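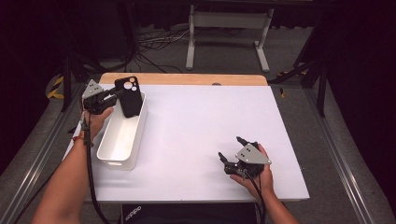

A person uses two hand-held grippers. The left one holds a phone case over a white bin.

How a robot learns by being shown

A robot does not know how to pick up a phone case. A person can show it. At Hulport, the person holds a gripper in each hand and does the job with those - not with bare fingers.

A gripper has jaws that open and close. While the person works, a computer stores two things many times each second: where each gripper is, and how wide its jaws are.

One try from start to finish is called a demonstration. The phone case job has 48 demonstrations so far. The full set, with all the other jobs, has 2660.

A program then looks for patterns in the set. It learns which moves usually come next - reach, close, lift, open.

Word to know
Gripper: the part of a robot that holds things, like a hand.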